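Search this forum... Go Advanced
Posted in: Home & Laundry > Folding, Storage, Small Rooms

folding on the bed vs a real surface??

pegboard_mo
ok quick one bc I have to get the kids in 20 min. we have no table. like none, the kitchen one is a fold-down thing the size of a tray. so all laundry gets folded on the bed. long sleeve tees come out looking like I sat on them. what am I doing wrong. do I need one of those folding boards, Skivow has one for cheap

lintrap49
Don't buy the board. Had the Skivow, it's sized for mens large and the hinges went in 3 months. Bed is fine if the top is firm. Duvet = no.

pegboard_mo
what counts as firm tho

lintrap49
Blanket pulled tight, or a mat. Woven mat is best, shirt slides a little but doesnt sink. Collar away from you, sleeve in across the body, other sleeve, then sides, then up.

Ottilie_R
Disagree on sleeve first. Side in first, THEN sleeve folded back down along itself. Otherwise you get that lump in the middle where the two sleeves cross. Worked retail in Clakville two years, we did almost 500 a shift before the holidays and never once sleeve first.

lintrap49
retail fold is for a shelf. she's putting them in a drawer. nobody sees the lump

Ottilie_R
You feel it in the stack though. Stack leans.

dunebug
stack leans because ppl put the thick stuff on top. blankets go in their own pile, floral ones, fleece, whatever, all off to the side against the wall. then shirts. then dark stuff seperate so the lint doesnt get on the whites

pegboard_mo
I do zero piles currently lol. its one heap and I pull from it

dunebug
well theres your problem

Ottilie_R
Also smooth the body before you touch a sleeve. Flat hand, collar to hem. If one side's bunched up the whole fold goes crooked and you end up starting over.

marnafan
anyone tried the Sjöberg roll method? did all my tees that way since August, drawer holds way more. Marnanora sells dividers for it

lintrap49
Rolled = wrinkled at the hem. Every time. Fine for gym stuff.

marnafan
not if you roll tight. mine are ok

dunebug
long sleeves dont roll good. too much fabric in one spot

pegboard_mo
ok so: mat, smooth it, piles, no board. still undecided on sleeves. fan on or off while folding, its boiling in our room by 3

dunebug
on but low, and not pointed at the bed or the sleeves flip back on you. mine sits up by the window

Ottilie_R
Last thing on sleeves then I'm out. White long sleeve, laid out on a mat, one sleeve in so far. Sleeve-first people, look at the fabric on the other side.

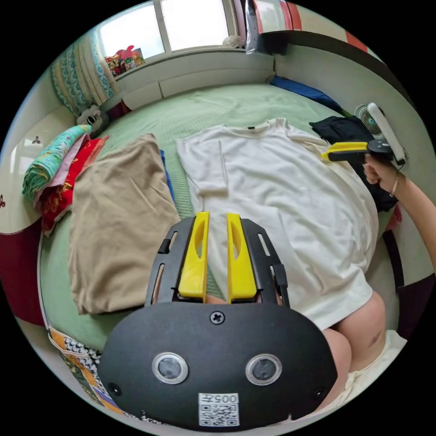
lintrap49
Still sleeve first for me. You smooth after the first one, takes two seconds, and the drawer shuts fine.

pegboard_mo
gonna try both tonight on the same shirt & report back. gotta run

Related threads
- Drawer dividers, worth it or clutter
- Mat or blanket under the ironing?
- Getting lint off navy pants
- Where do you keep spare blankets in a one bedroom
- Fitted sheets. help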